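From the Titura floor: what the hands are doing to our shifts

Quick one this month, lots going on and the supply order is due before lunch.

Most of you know by now that the two-handed unit is up and running at the Olszewski end. It's on bottles. Pick one up, turn it, get the label facing out, put it down on the pack. That's the whole job, and it's the job 80 of us have done by hand at one time or another. Wrists, shoulders, you know the list.

Count for last month – 2,236 bottles handled by the unit on its own, 682 where somebody had to step in. Step in can mean a drop, a bad grip, a label the wrong way round, or the arm just stopping and waiting. The step-ins are the part that matters for the rota, so please keep writing them on the sheet. Even the dumb ones. Especially those.

What changes for people. Packing goes from three on the line to two, plus one at the laptop. No jobs cut, the third person moves over to returns, which has been short since December anyway. The laptop seat rotates. You do not need to be "good with computers" to take it, the training is one morning and a printed card. If you've had the wrist brace on this year you go to the front of the list for the seat.

The fingers are slower than ours and will be for a while. Reaching is quick, closing is where the time goes.
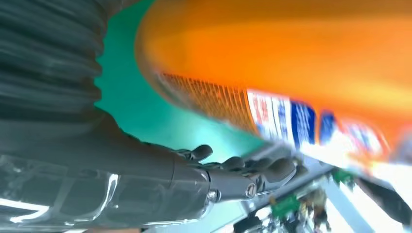
Wellia wrote in to say the speed isn't what bothers the late shift, it's the waiting, because you stand there ready to help and after an hour of it you're more tired than if you'd packed the lot yourself. Fair point, and we've had it from more than one side. So from next month nobody minds the unit for longer than 100 minutes in a row, then you swap. If the swap doesn't happen, say so to the shift lead the same day.

Also asked a lot: does the seat pay the same? Yes. Same rate, same breaks, and the late suplement still counts.

Some smaller things. Film on the packs is giving it trouble, shiny stuff, the Pokton people are looking at whether a duller wrap would help. Until then lay the bottle flat across the top of the pack with the nozzle pointing out over the green table. Keep your own hands off the green while the arms are moving. If you need to reach in, call it out loud, wait for the person on the laptop to say stopped, then reach. Not before. Drinks stay off both tables, that one's old but worth saying agian. 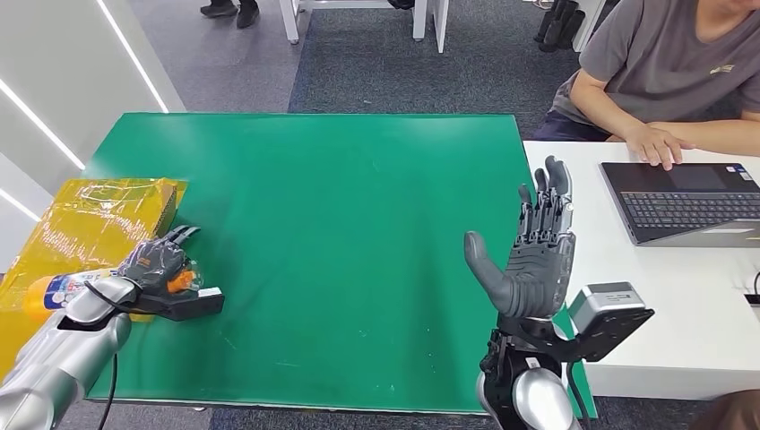
Seat sign-ups

Sheet is on the canteen door, two slots per shift, pencil please so we can move people. Early shift is nearly full, late shift has plenty. If you want to watch before you decide, come by at 2 pm, stand on the carpet side and ask whatever you like.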